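Castell's secondhand trade outlasts its mill

The Nava mill in Castell closed 13 years ago, and the town's clothing trade was expected to go with it. It went into used goods instead. Two resale shops now stand on the old mill road, and a third is due in September.
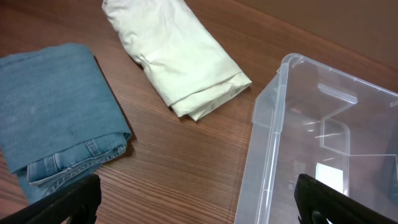

Denim keeps the shops open. Buyers come from as far as Tuvness for it, and they are not after dark, stiff pairs. A faded light blue like the one on the table, folded flat so the wear in the cloth shows, sells faster than anything close to new. Rakum, the larger shop, took in 1,117 pairs last year. 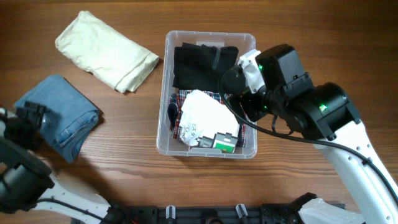
Prices have stayed low. Rent is cheap on the mill road, and most stock comes from house clearances within the county — the shops pay by the bag. Knitwear is harder to move and often goes to the rag merchant by spring. The third shop plans to carry coats and work boots only.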